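Cledivar Board Oil, 12 oz bottle

Reviewed by Merle Tapsell

I have gone through two bottles of Cledivar since March, so this is a review after long use and not a first impression. I bought it to replace the mineral oil from the drugstore, which works fine but has to be put on so often that I had mostly stopped doing it.

Cledivar is a blend of mineral oil and beeswax. It is thicker than plain oil and a little cloudy. If the room is cold it gets sluggish, and you need to stand the bottle in warm water for a few minutes before it will pour. There is almost no smell. The Sabbagh oil I tried last year had a strong orange scent that got into bread, and I gave the rest of it away.

The cap is the worst part of the product. It is a flip top with a wide hole, and the first squeeze always gives you more than you wanted. After a month the hinge on my first bottle cracked. The second has held up so far, but I keep it standing in a jar lid to catch the drips. A narrow spout like the one on the Jostix bottle would fix the problem.

Putting it on is easy. Wash the board, let it dry overnight, pour out a spoonful and rub it in with a cotton rag. Do the edges and the ends too. End grain drinks up far more than the face does, so go back to it two or three times. Leave it for at least 7 hours, then wipe off what is still sitting on top. The label says 20 minutes is enough. I tried that once and the board was tacky the next day.

My sister-in-law, Jolene Pirihi, bakes for a living and is much harder on her boards than I am. She scrapes hers down several times a day. She got roughly five weeks out of one coat, and I get closer to eight. With plain mineral oil I was down to two. Water still beads on my bread board after a month, and the raised, fuzzy feel it used to get after washing has mostly gone away.

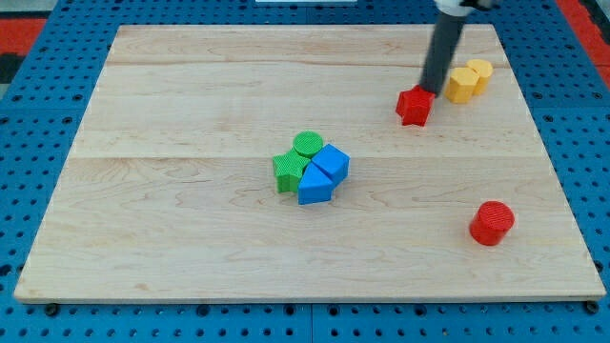

Maple takes the oil well, and it doesn't darken as much as walnut or cherry. On my maple board the change in color was slight and had a touch of yellow in it. On an old beech board with a lot of knife marks, the wax collected in the cuts and left pale lines until I went over it with a stiff brush. If your board is badly scored, sand it first. I used 120 grit and then 220, wet the surface to raise the grain, and sanded lightly once more after it dried.

It won't do anything for a crack or a joint that has opened up. I had one board with a gap at the glue line and oiled it anyway, and the gap was the same afterward. That one needs glue and clamps.

I also use it on wooden spoons and on the handle of a bread knife. It is too soft for a tabletop. I tried a patch on our kitchen table and a warm mug left a ring.

Price: I paid $12 a bottle at Ellulari, which is more than the drugstore oil by a good margin. One bottle did four boards and a crock of spoons for about half a year.

Good: lasts well, no scent, easy to wipe down
Bad: the cap, slow to pour in winter, label times are too short

Four out of five. I have a third bottle on order — same cap, as far as I can tell from the listing.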